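Trakdale bekommt Teeküche zurück: Obst, Geschirr und ein neuer Dienstplan

Grarnholm, 1. November 2018. Im Gemeindehaus Trakdale ist die Teeküche im Erdgeschoss wieder geöffnet. Der Raum war seit dem Frühsommer gesperrt, nachdem im Fußboden unter der Spüle ein Wasserschaden entdeckt worden war. Gruppen, die das Haus regelmäßig nutzen, können die Küche ab sofort wieder zusammen mit dem kleinen Saal belegen. Ein gesonderter Antrag ist nicht nötig, der Schlüssel hängt wie früher im Büro.

Die Arbeiten haben nach Angaben des Trägervereins 3.319 Euro gekostet. Der größte Teil entfiel auf den Boden und die neuen Leitungen. Für 879 Euro wurden Geschirr, Abtropfgestelle, Töpfe und eine Kaffeemaschine angeschafft. Die alte Ausstattung war in den vergangenen Jahren immer weiter zusammengeschmolzen, zuletzt brachten viele Gruppen ihre Teller selbst mit. Was noch brauchbar war, steht jetzt im Schrank im oberen Flur und kann für Feste im Hof ausgeliehen werden.

Mit der Wiedereröffnung startet auch der Obsttisch, den die Leiterin des Hauses, Nuria Pastor, seit dem vergangenen Jahr plant. An jedem Öffnungstag wird am Vormittag Obst bereitgestellt, das Besucher kostenlos nehmen dürfen. Den Anfang machen Äpfel vom Obsthof Haldane, der bis zum Ende der Saison eine feste Menge liefert. Vereinbart sind 60 Kilogramm im Monat. Im Dezember kommen Birnen aus dem Lager dazu, im neuen Jahr soll neu verhandelt werden.

»Wir haben jeden Tag Kinder im Haus, die direkt aus der Schule kommen und noch nichts gegessen haben«, sagte Pastor bei der Begehung. »Ein Automat mit Riegeln stand auch einmal zur Debatte. Den wollten wir nicht.« Das Obst werde morgens gewaschen und auf Tellern verteilt. Eine große Schale habe man im Frühjahr ausprobiert, darin seien die unteren Früchte aber regelmäßig liegen geblieben und hätten Druckstellen bekommen.
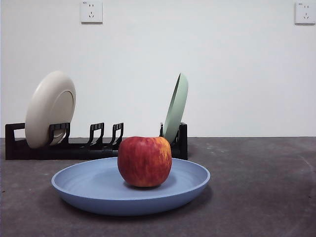

Die Äpfel von Haldane stammen von Streuobstwiesen am Nordrand von Grarnholm. Der Hof baut dort mehrere alte Sorten an, die im Handel kaum noch zu finden sind, weil sie ungleichmäßig ausfallen und sich nicht gut stapeln lassen. Für den Obsttisch spielt das keine Rolle. Manche Früchte sind fast durchgehend rot, bei anderen schimmert es an der Seite golden durch die Schale, mit feinen Streifen in Orange und Gelb wie bei dem Apfel auf dem blauen Teller. Verkauft wird diese Ware sonst vor allem an die Mosterei. Iona Halliday, die den Hof führt, rechnet mit einem guten Lagerjahr. Nach dem trockenen Sommer seien die Äpfel kleiner geblieben als gewohnt, dafür aber süß. Geliefert wird zweimal in der Woche in Kisten, die der Hof wieder mitnimmt.

Wer die Küche nutzt, muss künftig selbst spülen. Eine Spülmaschine war zunächst vorgesehen, wurde aber aus der Planung gestrichen, nachdem das Angebot für den zusätzlichen Anschluss vorlag. Stattdessen gibt es Abtropfgestelle, in denen die Teller stehend trocknen. Die Hausordnung verlangt, dass das Geschirr am Ende jeder Belegung gespült ist und die Arbeitsflächen abgewischt sind. Töpfe gehören zurück in den Unterschrank, Geschirrtücher werden im Haus gewaschen und sollen in den Korb neben der Tür gelegt werden.

Über das Geschirr war im Vorfeld länger gesprochen worden. Der Seniorenkreis hatte sich für leichte Teller ausgesprochen, die Bastelgruppe für solche, die man auch für Farben und Kleister verwenden kann. Beides ließ sich nicht verbinden. Für Bastelarbeiten liegen nun ausrangierte Untertassen im Materialraum, das neue Geschirr bleibt dem Essen vorbehalten. Fehlende oder zerbrochene Stücke sollen in die Liste im Büro eingetragen werden. Eine Gebühr wird dafür vorerst nicht erhoben.

Neu ist außerdem ein Dienstplan für den Obsttisch. Die Gruppen des Hauses übernehmen im Wechsel das Waschen und Auslegen am Morgen und das Wegräumen am Abend. Früchte mit Faulstellen kommen auf den Kompost im Hof, angestoßene werden beiseitegelegt und am Monatsende zu Mus verarbeitet. Der Kochkurs hat dafür bereits zwei Termine eingeplant. Das Mus wird beim offenen Mittagstisch ausgegeben, verkauft werden darf es nach den Regeln des Hauses nicht.

Beim Mittagstisch selbst ändert sich wenig. Er war während der Sperrung in den Jugendraum ausgewichen, wo auf zwei Kochplatten gekocht wurde. Weil der Platz dort knapp war, gab es meist Suppe oder Eintopf. Ab der kommenden Woche wird wieder in der Teeküche gekocht und im kleinen Saal gegessen. Der Preis bleibt gleich, Kinder essen weiterhin frei. Anmeldungen nimmt das Büro bis zum Vorabend entgegen, auch telefonisch. Wer kurzfristig kommt, bekommt eine Portion, solange der Vorrat reicht.

Finanziert wurde der Umbau zum überwiegenden Teil aus Rücklagen des Trägervereins. Hinzu kamen Einnahmen aus dem Sommerfest und eine Spende des Küchenhändlers Jerkik, der auch die Kaffeemaschine zum Einkaufspreis abgegeben hat. Für das Obst zahlt der Verein den gleichen Kilopreis wie die Mosterei. Den Transport übernimmt der Hof, dessen Lieferwagen ohnehin zum Markt in Grarnholm fährt. Sollte das Angebot gut angenommen werden, will der Verein es in den nächsten Haushalt als festen Posten aufnehmen. Darüber entscheidet die Mitgliederversammlung im Frühjahr. Der Verein hat derzeit 105 Mitglieder.

Noch offen ist die Frage der Beleuchtung. Die Lampe über der Arbeitsfläche wurde beim Umbau nicht erneuert und gilt als zu schwach, vor allem in den Abendstunden. Der Elektriker hat die vorhandene Leitung geprüft und für ausreichend befunden, ein Angebot für eine neue Leuchte steht aus. Bis dahin bittet das Büro darum, keine eigenen Klemmlampen mitzubringen. Im vergangenen Winter war dadurch zweimal die Sicherung im Erdgeschoss herausgesprungen.

Auch der Zugang vom Hof bleibt vorläufig geschlossen. Die Schwelle der Hintertür hatte sich durch die Feuchtigkeit verzogen und muss ausgetauscht werden. Der Einbau ist für Dezember vorgesehen, sofern das Wetter es zulässt. Wer mit Kinderwagen oder Rollstuhl in die Küche möchte, nutzt solange den Haupteingang und den Flur am Büro vorbei. Die Rampe am Haupteingang ist frei. Lieferungen für Veranstaltungen können nach Absprache vor dem Haus ausgeladen werden, das Parken dort ist weiterhin nicht gestattet.

Für die Gruppenleitungen gibt es in den kommenden Wochen zwei kurze Einweisungen. Gezeigt werden der neue Haupthahn, der jetzt im Schrank links neben der Spüle sitzt, und die Bedienung der Kaffeemaschine. Pastor bittet darum, dass jede Gruppe mindestens eine Person schickt. Der Haupthahn soll nach der letzten Belegung am Abend zugedreht werden, bis die Versicherung den Abschlussbericht zum Wasserschaden erhalten hat. Die Termine hängen im Eingangsbereich aus.

Eine Eröffnungsfeier ist nicht geplant. Am ersten Vormittag gibt es für alle Besucher Kaffee und Apfelkuchen, gebacken vom Kochkurs. Wer Kuchenformen übrig hat, kann sie im Büro abgeben. Gebraucht werden vor allem Springformen, runde Bleche sind genug vorhanden.

Der Obsttisch steht während der Öffnungszeiten des Hauses im Flur vor dem kleinen Saal. Fragen zur Belegung der Küche beantwortet das Büro im Erdgeschoss.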